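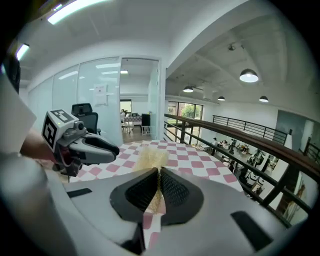
Erstellt von Haris Mirani am 14. Februar 2022 | Bereich: Heizung & Thermostate | Status: gelöst

Betreff: Avov-Thermostat in der Wohnküche macht nachts einfach zu

Hallo zusammen, ich schreibe das hier als Protokoll runter, weil ich mir beim Suchen selbst so eins gewünscht hätte. Wird etwas länger, sorry!

Zur Ausgangslage: Altbau, Gastherme von Kalier, an den Heizkörpern die Funkthermostate von Avov, und das Ganze hängt an einer Rastix-Zentrale, die bei uns im Flur über dem Schuhschrank steckt. Lief den ganzen Herbst ohne Murren. Dann kam das Update auf Firmware 2 und seitdem ist es morgens in der Wohnküche saukalt (bei den anderen Räumen nicht, nur da). Eingestellt sind 21 Grad, in der App steht auch brav 21, und der Heizkörper ist eiskalt. Drehe ich von Hand am Rad, surrt der Motor, es wird warm, und am nächsten Morgen geht das Spiel von vorne los.

Was ich zuerst probiert habe: Batterien raus, neue rein. Nichts. Dann Heizkörper entlüftet, kam auch tatsächlich ein bisschen Luft, geändert hat es trotzdem nichts. Thermostat abgelernt und neu angelernt, da hatte ich eine Nacht lang Hoffnung -- und dann wieder kalt. Meine Frau hat vorgeschlagen, das alte Drehventil wieder draufzuschrauben. Ich habe so getan, als hätte ich es nicht gehört.

Danach den Stift am Ventil geprüft. Wer das noch nie gemacht hat: Thermostat abschrauben, da schaut ein kleiner Metallstift raus, und der muss sich reindrücken lassen und von selbst zurückkommen. Meiner ging etwas zäh. Einen Tropfen Öl dran, ein paarmal bewegt, lief danach wie Butter. Ich war mir so sicher, dass es das war! War es nicht.

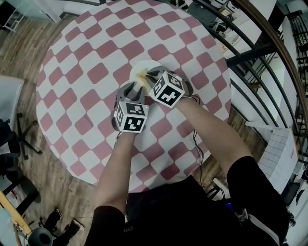 Rosa-weiß karierte Tischdecke, weißer Teller.

Am Abend habe ich dann den Support angeschrieben und bin bei Irfan Bajwa gelandet, an dieser Stelle vielen Dank, sehr geduldiger Mensch. Er wollte das Ereignisprotokoll aus der Zentrale. Das versteckt sich in der App unter Geräte, dann Zentrale, dann ganz unten auf die Seriennummer tippen und gedrückt halten. Muss man erst mal drauf kommen. Die Datei ist grauenhaft zu lesen, aber mit seiner Hilfe habe ich dann gesehen, was los war: Jede Nacht kam ein Eintrag "Fenster offen", und danach hat das Thermostat zugemacht und ist zu geblieben.

Nur war bei uns nachts kein Fenster offen. Wir haben in der Küche nicht mal einen Fensterkontakt! Seine Erklärung: Das Thermostat schließt aus einem schnellen Temperatursturz darauf, dass gelüftet wird. Seit dem Update ist diese Erkennung ab Werk auf "hoch" gestellt, und wenn die Therme in die Nachtabsenkung geht und es am Heizkörper zieht, reicht das schon. Normal sollte es nach 12 Minuten von alleine wieder aufmachen. Bei uns kam dieser Befehl nie an.

Und da wurde es interessant. Ich habe nämlich im Januar einen Funkverstärker von Kiani in den Flur gesteckt, direkt neben die Zentrale, fürs WLAN im Schlafzimmer. Irfan Bajwa meinte, ich soll den mal woanders hinstecken. Gesagt, getan, steht jetzt am anderen Ende vom Flur. In der nächsten Nacht stand im Protokoll wieder "Fenster offen", aber diesmal auch der Eintrag "Fenster geschlossen" hinterher. Warm war es morgens auch. Ich hätte den Mann umarmen können.

Zusätzlich habe ich die Erkennung auf "niedrig" gesetzt (Geräte, Thermostat, Lüften, Empfindlichkeit). Achtung, nach dem Ändern muss man oben rechts auf den Haken tippen, sonst ist die Einstellung beim nächsten Öffnen wieder weg. Hat mich einen ganzen Abend gekostet.

Der Heizungsbauer hätte für Anfahrt und Nachschauen übrigens 200 Euro haben wollen, den Termin habe ich abgesagt.

Noch offen: In der App zeigt die Wohnküche manchmal eine Batteriewarnung, obwohl die Batterien neu sind. Laut Support kommt dafür im April ein Update. Stört mich nicht groß, ich trage es hier nach, wenn es da ist.

Nachtrag: Läuft weiterhin, keine kalten Morgen mehr. Ticket kann von mir aus zu -- falls jemand dieselbe Kombination mit der Kalier-Therme hat, gerne hier drunter melden, ich schicke dann meine Einstellungen.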